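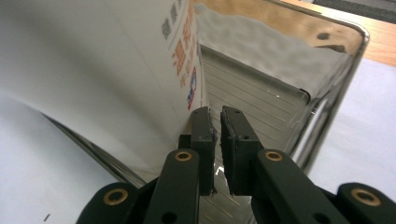
Warum stellen wir die Papierbehälter für die Suppenausgabe auf ein Edelstahltablett und nicht direkt auf den Holztisch?

Weil sich Edelstahl nach der Ausgabe in einem Zug abwischen lässt und der geölte Holztisch keine Ringe bekommt. Außerdem kann man ein volles Tablett in einem Rutsch von der Küche zum Fenster tragen.

Protokoll der Küchenrunde
Kochhaus Ostunby, großer Küchentisch
9. Mai 2022

Anwesend: Kayode Bako (Leitung der Runde), Anoma Paul (Küche und Einkauf), das Team vom Ausgabefenster, zwei Neue aus der Frühschicht (herzlich willkommen!)
Entschuldigt: das Team vom Lieferrad
Protokoll: Ausgabefenster

Tagesordnung
1. Protokoll der letzten Runde
2. Behälter für Suppe und Brei
3. Tabletts
4. Der Holztisch
5. Ablauf am Ausgabefenster
6. Lager und Bestellung
7. Verschiedenes

1. Protokoll der letzten Runde

Das Protokoll wurde ohne Änderungen angenommen. Offen war noch die Frage, wer die Haken neben dem Spülbecken anschraubt. Sie hängen inzwischen, und zwar gerade – großes Lob aus allen Ecken. Die Schöpfkellen haben damit endlich einen festen Platz, und die Schublade links unten geht wieder zu.

2. Behälter für Suppe und Brei

Das war der Punkt, auf den sich die meisten gefreut hatten, und wir haben auch am längsten darüber gesprochen. Seit Januar geben wir die Suppe zum Mitnehmen in Papierbehältern aus, und die Rückmeldungen am Fenster sind wirklich schön. Viele nehmen inzwischen zwei Portionen, eine für sofort und eine für den Abend.

Anoma hatte zwei Sorten zum Vergleichen mitgebracht. Die eine ist der große weiße, runde Behälter mit den chinesischen Schriftzeichen, grau und orange, und dem kleinen Logo in Rot, Weiß und Blau. Die andere ist der braune, unbedruckte Becher von Vivlow, den wir bisher für Brei nehmen. Beide wurden herumgereicht, gefüllt, mit Deckel geschüttelt und über dem Becken auf den Kopf gestellt (ja, alle wollten mal).

Ergebnisse der Probe, so wie sie am Tisch zusammengetragen wurden:

Der weiße Behälter steht auch halb voll sicher und lässt sich gut mit einer Hand halten. Die Wand fühlt sich fest an, mit heißer Linsensuppe gefüllt konnte man ihn ohne Tuch ein paar Schritte tragen. Der Deckel sitzt stramm, man muss am Rand einmal ganz herumdrücken. Beim Kippen kam ein einziger Tropfen.

Der braune Becher ist leichter und stapelt sich enger. Für Brei reicht er vollkommen. Bei dünner Suppe hat er am Deckel geleckt, was uns niemand am Fenster danken wird.

Kayode fragte, was auf dem weißen Behälter steht. Ein Zeichen in Orange wurde am Tisch als das für »warm« erkannt, ein graues als das erste aus dem Wort für »gesund«. Den ganzen Aufdruck konnte in der Runde keiner übersetzen. Anoma erkundigt sich beim Großhandel Wijesinghe, damit wir am Fenster eine richtige Antwort haben, wenn jemand fragt. Und es fragen viele, vor allem die Kinder!

Aus dem Fensterteam kam der Wunsch, die Behälter mit der Tagessuppe zu beschriften. Direkt auf das Papier schreiben geht mit dem Fettstift gut, mit dem Filzstift schlecht. Auf der weißen Seite ist genug Platz, die Schrift kommt also gegenüber vom Aufdruck hin. Allergene werden weiterhin auf den Deckel geklebt und stehen zusätzlich auf der Tafel.

Beschluss: Für Suppe und Eintopf ab sofort der weiße Behälter, für Brei und Kompott weiter der braune Becher. Einstimmig, mit Applaus.

3. Tabletts

Wir haben jetzt 10 Edelstahltabletts, und sie sind eine Freude. Glänzend, mit runden Ecken, in die der Schwamm gut hineinkommt, und mit feinen Rillen im Boden. Die Frühschicht hat ausprobiert, ob die Behälter darauf rutschen, wenn man um die Ecke zum Fenster geht. Bei normalem Tempo bleibt alles stehen. Bei Kayodes Tempo wackelt es.

Diskutiert wurde, wie voll ein Tablett sein darf. Das Team vom Fenster möchte lieber öfter gehen und dafür Luft zwischen den Behältern haben, damit man sie gut greifen kann. Die Küche hätte die Tabletts gern voller, weil der Weg am Herd vorbei eng ist. Wir probieren zwei Wochen lang die luftige Variante. Gestapelt wird auf dem Weg zum Fenster nichts, auch wenn die Deckel stramm sitzen.

Zum Reinigen: In den Rillen setzt sich gern etwas ab, besonders nach Tagen mit Reis. Anoma hat gezeigt, wie es schnell geht – erst warm einweichen, dann mit der weichen Bürste in Richtung der Rillen, nachspülen, sofort trockenreiben. Keine Stahlwolle, bitte auch nicht »nur kurz«. Die Bürste mit dem blauen Griff ist ab jetzt für die Tabletts reserviert und hängt am dritten Haken.

Frage aus der Frühschicht, ob die Tabletts auch in den Ofen dürfen. Das ist ungeklärt. Bis wir es wissen, bleiben sie draußen, für den Ofen haben wir die schwarzen Bleche.

4. Der Holztisch

Der Tisch ist frisch abgeschliffen und geölt und hat wieder diesen warmen Ton, den er beim Einzug hatte. Danke an alle, die am Wochenende im Staub gestanden haben, und an die Schreinerei Skoltley für das geliehene Schleifgerät. Das Gerät ist schon zurückgebracht.

Damit es so bleibt:

Heiße Töpfe kommen auf die Untersetzer. Gefüllte Behälter kommen auf ein Tablett. Nasse Lappen bleiben am Becken. Zitronensaft sofort wegwischen. Brot darf direkt auf den Tisch, geschnitten wird auf dem Brett.

Es gab eine kleine, lebhafte Debatte, ob wir eine Tischdecke für den Sommer anschaffen. Dagegen sprach vor allem, dass dann niemand mehr den schönen Tisch sieht. Vertagt auf den Herbst.

Das nächste Ölen übernimmt die Spätschicht. Das Öl steht im Regal hinter den Mehlsäcken, die benutzten Lappen danach bitte ausgebreitet im Hof trocknen lassen und nicht zusammengeknüllt in den Eimer werfen.

5. Ablauf am Ausgabefenster

Der neue Ablauf läuft seit dem Umräumen richtig rund, und alle am Tisch waren sich einig, dass es in der Küche deutlich leiser geworden ist. Zur Erinnerung und für die Neuen noch einmal aufgeschrieben:

Die Küche füllt am Herd ab und drückt die Deckel rundherum fest. Das leere Tablett steht rechts davon auf dem Tisch. Wer zum Fenster geht, nimmt ein volles Tablett mit und bringt ein leeres zurück. Am Fenster wird beschriftet und ausgegeben. Löffel und Brot liegen im Korb auf der Fensterbank, die Leute bedienen sich selbst.

Abgefüllt wird in Runden zu 20 Portionen. Das hat sich bewährt, die Suppe bleibt heiß und es steht nie zu viel herum. An Tagen mit Kartoffelsuppe ist der Andrang stärker, da füllt die Küche die nächste Runde schon ab, wenn am Fenster noch ein paar Behälter übrig sind.

Das Fensterteam berichtet außerdem, dass immer mehr Nachbarn ihren eigenen Topf mitbringen. Wir finden das großartig! Eigene Töpfe werden am Herd gefüllt und bekommen ein eigenes Tablett, damit sie nicht zwischen den Papierbehältern stehen. Wer einen Deckel vergessen hat, bekommt einen Teller oben drauf und bringt ihn beim nächsten Mal zurück. (Bisher sind fast alle Teller wieder da, es fehlt der mit dem grünen Rand.)

6. Lager und Bestellung

Anoma hat das Regal im Flur durchgesehen. Von den braunen Bechern ist reichlich da, von den weißen Behältern liegt nur noch eine angebrochene Packung. Wir bestellen 400 Stück samt Deckeln bei Wijesinghe. Geliefert wird in Packungen zu 25, das passt gut ins obere Fach, wenn die Papierservietten eins tiefer ziehen.

Bitte die Packungen erst öffnen, wenn die vorherige leer ist, und die Folie wieder über den Stapel ziehen. Die Behälter mit der Öffnung nach unten ins Regal stellen. Deckel und Behälter gehören nebeneinander, damit man morgens um sechs nicht im Halbdunkel sucht – die Frühschicht hat hierzu sehr anschaulich vorgetragen.

Kayode schlug vor, eine einfache Liste an die Innenseite der Regaltür zu hängen, auf der man beim Anbrechen der letzten Packung einen Strich macht. Wird gemacht, der Stift kommt an eine Schnur.

Zur Entsorgung: Benutzte Papierbehälter kommen bei uns in den Restmüll, die Beschichtung innen macht beim Altpapier Ärger. Ein kleines Schild am Fenster soll darauf hinweisen. Die Frühschicht malt es, gern bunt.

7. Verschiedenes

Die Rhabarberernte aus dem Hof fängt an. Wer Zeit zum Schneiden hat, trägt sich auf dem Zettel am Kühlschrank ein. Kompott gibt es dann im braunen Becher.

Das Küchenradio ist wieder da und hat einen besseren Empfang, wenn es auf dem Fensterbrett steht. Bitte nicht auf die Heizung stellen.

Die Suppe zur heutigen Runde (rote Linsen mit Kokos, gekocht von Anoma) war fantastisch. Das Rezept wurde mehrfach gewünscht und kommt in den Ordner neben der Waage.

Wer den Teller mit dem grünen Rand findet, stellt ihn bitte einfach ins Regal.

Aufgaben

Anoma Paul: Bestellung bei Wijesinghe, Nachfrage zum Aufdruck, Auskunft zu Tabletts im Ofen
Kayode Bako: Liste und Stift an der Regaltür, Servietten umräumen
Frühschicht: Schild zur Entsorgung
Spätschicht: Tisch ölen
Ausgabefenster: Fettstifte nachkaufen, Notizen zur luftigen Tablettvariante sammeln

Die nächste Küchenrunde findet wieder am großen Tisch statt, der Termin hängt ab morgen am Kühlschrank. Für das Essen meldet sich die Spätschicht, es gibt Kichererbseneintopf.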